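Kakiver 평행 그리퍼와 손목 카메라, 한 달 반 써 본 이야기

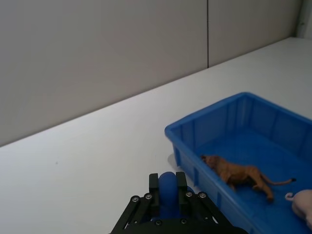 글쓴이: 느린조립

장비 후기를 쓰는 게 참 오랜만입니다. 4월에 그리퍼를 바꾸고 나서 주변에서 어떠냐고 묻는 분들이 꽤 계셨는데, 그때마다 "조금만 더 써 보고요" 하고 미루다가 벌써 이렇게 됐네요. 차 한 잔 옆에 두고 천천히 읽어 주시면 좋겠습니다. 제가 원래 말이 좀 깁니다.

먼저 제 환경부터 적어 둘게요. 로봇팔은 예전부터 쓰던 Trotby의 소형 팔이고, 제어기는 Gamage 것을 물려 놓았습니다. 그리퍼는 그동안 Ledden의 두 손가락짜리를 썼어요. 이번에 들인 것이 Kakiver의 평행 그리퍼인데, 손목용 소형 카메라가 한 묶음으로 옵니다. 하는 일은 소박합니다. 하얀 탁자에 파란 플라스틱 트레이를 놓고, 사자니 돼지니 하는 동물 피규어를 집어서 넣고 빼고 하는 거예요. 장난감으로 무슨 시험이냐 하실 수도 있는데, 피규어만큼 까다로운 물건도 드뭅니다. 다리는 가늘고 꼬리는 길고, 등은 둥글고, 같은 녀석이라도 어느 쪽에서 잡느냐에 따라 전혀 다른 물건이 되거든요.

Ledden을 쓸 때 제일 속상했던 것이 둥근 물건이었어요. 손가락 면이 조금만 어긋나도 물건이 앞으로 쏙 빠져나가 버리는데, 그 순간의 허탈함은 겪어 본 분만 아실 겁니다. Kakiver는 손가락이 판판한 직사각형 판이고 끝만 살짝 둥글려 놓았습니다. 처음 상자에서 꺼냈을 때는 솔직히 너무 단순해 보여서 걱정을 했답니다. 그런데 파란 둥근 물건을 물려 보니 두 판이 나란히 다가와서 양쪽을 지그시 눌러 주는 느낌이 아주 좋았어요. 윗부분이 손가락 끝보다 살짝 올라오게 잡아 두면 내려놓을 때 자세 잡기도 편합니다.

숫자를 좋아하시는 분들을 위해 제 공책에 적어 둔 것도 옮겨 봅니다. 지금까지 집기를 시도한 것이 모두 718번입니다. 그중 떨어뜨리거나 헛집은 것이 73번이었고, 나머지는 트레이 안에 제대로 들어갔어요. 같은 조건으로 Ledden을 돌렸을 때는 시도 횟수가 똑같은데 실패가 141번이었으니, 저로서는 꽤 흐뭇한 결과입니다. 물론 제 탁자, 제 물건, 제 서툰 설정으로 얻은 값이니까 다른 댁에서는 또 다를 수 있겠지요. 실패한 것들을 들여다보면 사자가 제일 많았습니다. 몸통을 노리고 내려가다가 갈기 쪽으로 치우치면 한쪽 손가락이 먼저 닿아서 녀석이 슬쩍 돌아가 버려요. 꼬리를 피해서 들어가는 각도를 찾느라 저녁 시간을 여러 번 보냈습니다.

손목 카메라 이야기도 해야지요! 저는 원래 탁자 위에서 내려다보는 고정 카메라 하나로 버티던 사람이라 손목 쪽은 별로 기대를 안 했습니다. 막상 달고 보니 손가락과 물건 사이가 바로 보이는 게 이렇게 마음 편한 일인가 싶더라고요. 손가락 두 개가 화면 아래 가운데에 늘 같은 모양으로 들어오니까 기준 삼기도 좋고, 그 너머로 트레이와 안에 있는 녀석들까지 같이 보입니다. 다만 손가락 아래로 비스듬히 벌어지는 검은 링크가 아래쪽을 제법 차지합니다. 트레이가 옆으로 치우쳐 있으면 일부만 잡히기도 해서, 저는 결국 고정 카메라도 떼지 않고 둘 다 쓰고 있어요. 하나만 골라야 한다면 한참 고민하다가 손목 쪽을 고를 것 같습니다.

아쉬운 점도 적어야 공평하겠지요. 첫째는 나사입니다. 링크에 동그란 금속 나사가 여러 개 드러나 있는데, 정비하기에는 편하지만 검은 몸체에서 혼자 반짝거려서 조명을 바꿀 때마다 눈에 거슬립니다. 저는 조명 밝기를 50퍼센트로 낮춰 놓고 쓰는데 이 정도면 괜찮더라고요. 둘째는 손가락 폭이에요. 트레이 벽에 바짝 붙은 물건을 집으려면 판이 벽에 먼저 닿아서, 안쪽으로 한 번 밀어내는 동작을 따로 넣어야 했습니다. 이건 폭이 좁았던 Ledden이 확실히 나았어요. 셋째로 설명서가 너무 얇습니다. Gamage 제어기에 연결하는 부분이 반쪽도 안 되어서, 통신 설정을 맞추는 데만 오후를 통째로 썼네요. 전원을 넣기 전에 제어기 쪽 그리퍼 종류를 '사용자 지정'으로 바꿔 두셔야 합니다. 저는 그걸 몰라서 케이블만 몇 번을 갈아 끼웠는지 모릅니다.

소리는 조용한 편입니다. 밤 열 시 넘어서 돌려도 옆방에서 별말이 없었으니 믿으셔도 됩니다(팔 쪽 소리가 오히려 더 커요). 힘 조절은 단계가 촘촘해서 마음에 들고, 저는 가운데보다 조금 약하게 두고 씁니다.

작고 둥글고 울퉁불퉁한 것을 자주 집으시는 분께는 기쁜 마음으로 권해 드리고 싶고, 좁은 틈에서 꺼내는 일이 많은 분은 Ledden을 그대로 쓰시는 편이 나을 듯합니다. 다음에는 손가락 안쪽에 얇은 고무를 붙여서 사자를 다시 집어 볼 생각이에요. 혹시 먼저 해 보신 분이 계시면 어떤 두께를 쓰셨는지 댓글로 좀 알려 주세요.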